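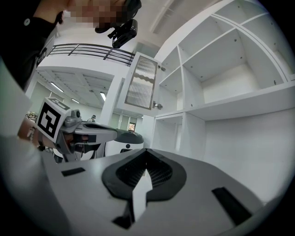
Inicio > Documentación > Célula Arnaud > Puesta a punto de las pinzas de mano

# README — Pinzas de mano de la célula Arnaud

Este documento recoge cómo se montan, calibran y mantienen las dos pinzas de mano de la célula Arnaud, en la sede de Histley. Sustituye a la nota de montaje de noviembre. Las pinzas se revisan siempre por parejas, con una persona sujetando la segunda mientras se trabaja en la primera. El cubo blanco con el marcador en blanco y negro va cerca de la mano, y el soporte gris oscuro de la cámara queda justo detrás del cubo. Si al montar una pinza el orden sale al revés, hay que desmontar y empezar de nuevo.

## Contenido del repositorio

- `montaje/` — planos de las piezas impresas y lista de tornillería
- `calib/` — ficheros de calibración, uno por pinza
- `registro/` — hoja de mantenimiento en CSV
- `scripts/` — comprobación de marcadores y de apertura

La carpeta `montaje/` incluye todavía el soporte antiguo. No se imprime, pero los planos de la base lo citan.

## Montaje

1. Apoyar el cuerpo de la pinza en la mesa y limpiar las ranuras con un pincel seco.
2. Colocar el soporte central y apretar los tornillos en cruz, sin llegar al tope en la primera vuelta.
3. Fijar el cubo. Las caras impresas no se tocan con los dedos: la grasa deja brillos y el detector falla.
4. Abrir y cerrar la pinza 40 veces a mano. Si roza, aflojar los tornillos un cuarto de vuelta y repetir.
5. Anotar el número de pinza en `registro/`.

## Calibración

Se hace después de cada montaje y cada vez que se cambia un cubo.

 python scripts/comprobar.py --pinza 1 --muestras 428

El script escribe el resultado en `calib/`. Hacen falta 428 muestras válidas; con menos termina sin guardar nada y conserva el fichero anterior. Conviene mirar la fecha del fichero al acabar, sobre todo si la consola se ha cerrado sola.

La luz del techo se deja encendida durante toda la calibración. Con luz lateral el borde negro del marcador pierde contraste y suben las muestras rechazadas.

## Mantenimiento

Cada 3000 ciclos se cambian las almohadillas de los dedos y se engrasan las guías con el lubricante Skilten, una gota por guía. El contador está en el CSV y no se pone a cero al cambiar de cubo, solo al cambiar las almohadillas.

Un cubo con una esquina levantada se retira. Pegarlo otra vez no sirve — la cara queda inclinada y el error aparece en la orientación.

## Averías conocidas

- **La pinza no cierra del todo.** Casi siempre es suciedad en la guía. Limpiar antes de tocar los tornillos.
- **El marcador se pierde a ratos.** Comprobar el enfoque y después el cubo.
- **La apertura leída salta.** Repetir la calibración. Si tras 3 intentos sigue igual, enviar la pinza al taller de Stirker con una copia de su fichero de `calib/`.

## Pendiente

- Plano actualizado de la base
- Traducir los mensajes de error de `comprobar.py`

Contacto: equipo de la célula Arnaud, Histley | © Stirker | Volver arriba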